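Collecting and Sorting Clothing at the Bedside

Drultbridge Residential Services
Housekeeping Guidance, Section 9
Last reviewed: 5 Jul 2021

Scope

This page sets out the procedure for gathering, checking and sorting residents' clothing in bedrooms at the Cirar and Halim buildings. It applies to daily rounds and to the full room service provided before a resident moves. Bed linen and bath towels in use by the resident are covered in Section 5. Items marked for repair are handled under the mending procedure held by the laundry office.

Residents who prefer to sort their own clothing should be given the opportunity to do so. Staff may leave a printed copy of this page in the room on request.

What you will need

One open container with low sides, large enough to hold the clothing from one room. A box or a basket is acceptable.
One clean white terry towel or terry blanket to cover the working area of the bed.
A supply of laundry tags and a pen that does not run in the wash.
A small tray or envelope for items found in pockets.

Containers with lids should not be used for sorting. Mesh bags for delicate items are available from the laundry office at both buildings and should be requested before the round begins.

Preparing the room

Knock, wait for an answer, and explain to the resident what is going to be done. If the resident is out, check the room card for standing instructions. Some residents have asked that certain drawers or chairs be left alone, and those requests are to be followed.

Make the bed first. Smooth the top layer and fold back any runner or decorative cover that the resident does not wish to have handled. Spread the terry towel or blanket flat near the foot of the bed, with the edges reaching close to the edge of the mattress. All clothing placed on the bed during sorting should lie on this layer and should not touch the bedding under it.

Place the container on the floor near the foot-side corner of the bed, on the side with more open space. Keep it clear of cables, curtains and the path to the door. If there is a nightstand with a lamp or charger, confirm that its cable does not cross the place where you will stand. Open any flaps fully and fold them outward.

Sorting the clothing

1. Bring clothing from the chair, hooks or closet floor to the bed in small amounts. Do not carry a full armload across the room.

2. Pick up one item at a time. Hold it by the shoulder, waistband or hem and let it hang freely so that sleeves and legs drop out of their folds. Garments that have been rolled or bunched should be opened completely before a decision is made about them.

3. Check every pocket. Place anything found in the tray and leave the tray where the resident will see it. Tissues are to be thrown away. Medication, keys and money are to be entered on the room card.

4. Read the care label. If the label is missing or cannot be read, treat the item as cold wash, low heat.

5. Look for stains, loose buttons and open seams. A stained item receives a tag stating the location of the stain. Do not apply stain remover in the bedroom.

6. Group the items by color on the bed or in the container. White garments are kept apart from strong colors such as red, orange, navy and black. Where only one container is available, place the dark and bright items in it and keep the whites on the terry layer until a second container or a bag has been brought.

7. Turn printed T-shirts inside out before they go to the laundry. The print should still be noted on the list if two residents own similar shirts.

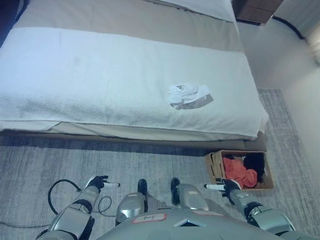
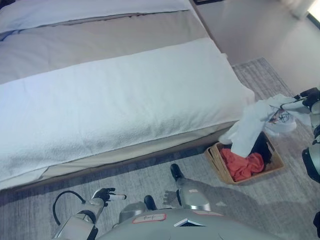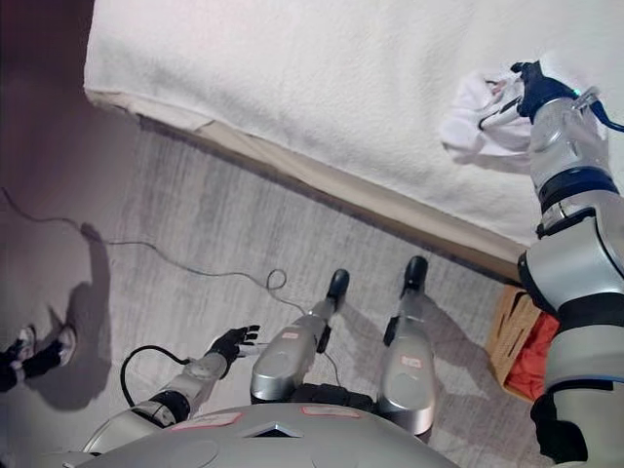 White terry layer on the bed, with gray floor covering alongside. An open container holding an orange-red garment and a dark item stands by the bed in the first and second views.

Thin, sheer or partly transparent fabrics need particular care. Support them from beneath with the open hand and place them in a mesh bag as soon as they have been checked. They should not be pulled from under heavier garments.

Small white items are easily overlooked against a white towel. Before the terry layer is removed, pass a hand over the whole surface from one side of the bed to the other.

Clean clothing

The same layout is used when clean clothing is returned. Set the container beside the bed, lift each garment out singly, and fold it on the terry layer. Shirts are folded with the sleeves behind and the collar or neckline facing up. Trousers are folded along the leg and then in half. Underclothing may be rolled if the resident prefers.

Put folded items away in the drawers named on the room card. If the resident is present, ask before opening a drawer, even where permission is on file.

Recording and transport

Write the room number on one tag and attach it to the container or bag. Loose tags placed among the clothing are frequently lost in transit and do not count as identification. Complete the laundry list while still in the room. The resident or the staff member on duty should initial it.

A single container should hold no more than 131 ounces of clothing when it is to be carried by hand. Heavier loads go on the cart. At the Halim building the cart is kept beside the service elevator; at Cirar it must be requested from the front desk.

Before leaving the room

Lift the terry layer by its corners, fold it inward, and shake it out in the laundry area. Return any runner or cover to its former position. Check under the bed and along the wall side of the mattress for dropped socks. Move furniture back if it was shifted and tell the resident when the clothing is expected to return.

Questions

Questions about this procedure should be addressed to Hatsue Sugawara, Housekeeping Supervisor, extension 400. Tags and mesh bags are ordered through Abhishek Maurya in the laundry office. Requests for new containers are sent to our supplier, Zistska, once a year in January; damaged ones should be reported when the damage is noticed.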